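Section 4: Setting up a hand comparison with the wrist cameras

Last revised 17 Nov 2024

I wrote this section after my third go at comparing hands on the Jarent two-arm bench, and I've kept it in the order I do things. If you've come straight here from Section 2 (mounting the arms), please go back and do the cable checks in Section 3 first. I skipped them in October and spent an afternoon chasing a fault that was just a plug not pushed home.

You'll need: both arms mounted and homed, one hand fitted to each, the wrist camera brackets, a 2.5 mm hex key, the Rolard controller, and a soft garment of some kind. Knitwear is my favourite for this. It stretches, it bunches up, it hides the fingertips from the camera, and generally shows you everything a nice rigid test block won't.

4.1 Fitting the camera

1. Switch off the arm at the controller and wait for the fan to stop.

2. Slide the camera bracket over the wrist until it clicks. The lens should look along the fingers, with the tips inside the view when the hand is open.

3. Do up the two bracket screws with the hex key. Finger tight plus a quarter turn is plenty — the bracket is plastic and it will crack if you lean on it.

4. Run the camera lead down the outside of the forearm and leave a loop at the wrist big enough to put your hand through.

5. Turn the wrist slowly by hand through its whole range. If the loop goes tight anywhere, make it bigger.

CAUTION: Never turn the wrist by hand with the arm powered. It will hold its position until it decides it's lost, and then it moves quickly.

6. Repeat for the other arm.

4.2 Camera settings

1. Open the Cameras page and pick the arm you're working on.

2. Set the exposure to manual and start at 2000. Auto exposure is fine for rubber blocks and hopeless with pale cloth, as it hunts up and down every time the fabric comes near the lens.

3. Set the gain to 40.

4. Hold your garment in front of the open fingers and look at the live view. You want to see the knit, at least at the distance where the fingers will be working.

5. If the folds are blowing out to white, bring the exposure down a bit at a time. If the fingers are smearing when the arm moves, bring it down as well and add a lamp.

Note: Anything right up against the lens will be soft whatever you do. I used to fight this. Now I only judge the picture by the fingertips, and if those are sharp I carry on.

4.3 Profiles and grip limits

Each hand has its own profile, and the controller won't guess which one you've fitted. Senan Dunne put together the set we use, and they're in the folder called Oven (ask him, I've given up). Copy the folder across whole. If you pick files out of it one by one you'll miss the joint limits and the fingers will try to close through each other.

1. Load the profile for the left hand, then the one for the right. Check the name in the top bar both times.

2. Press Open on each hand and watch all the fingers. They should move off together. One that lags usually wants its linkage wiping clean.

3. Set the grip limit to 94 for both hands. This is a unitless setting and the two hands won't squeeze equally hard at the same value, so treat it as a starting point and write down whatever you end up with.

4. Press Save. Leaving the page without saving puts you back on the factory limit, which is 196 on ours and much too keen for knitwear.

CAUTION: Keep your own fingers out of the space between the hands from here on. The stop button goes where you can reach it without leaning across the bench.

4.4 The pinch-and-hand-over test

I like this test because both hands have to work on the same bit of cloth, so you get a fair look at how each one copes. It's adapted from the Ní Mhurchú fold routine, with the folding taken out.

1. Lay the garment loosely across the front of the bench. Don't smooth it out.

2. Drive the first hand down to an edge or a seam and close it on a small fold. Sewn-in labels make a brilliant target if you can get at one, being small and stiff and easy to tell apart from the wool.

3. Bring the second hand in from the side with its fingers open. Stop when the tips are near the bunched edge.

4. Look at the wrist view from the second hand before you close anything. You need to be able to see your own fingertips and the other hand's fingers. If cloth is covering either, back off and come in from a different angle.

5. Close the second hand, wait for the grip light, then open the first.

6. Lift slowly and save the clip.

Note: Swap the two hands over and run the whole thing again. My first set of results was really a comparison of my left arm and my right arm, and the right arm was winning because I drive it better!

If the cloth slips at step 5, try a larger fold before you touch the grip limit. If it slips every time, go to 4.5 and check the finger pads. 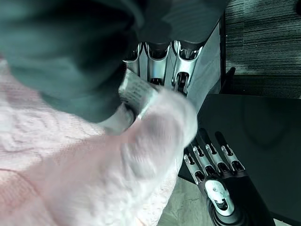
Fig. 4-1. Second hand's wrist view at step 4, fingers open, with the silver hand at the label and fold.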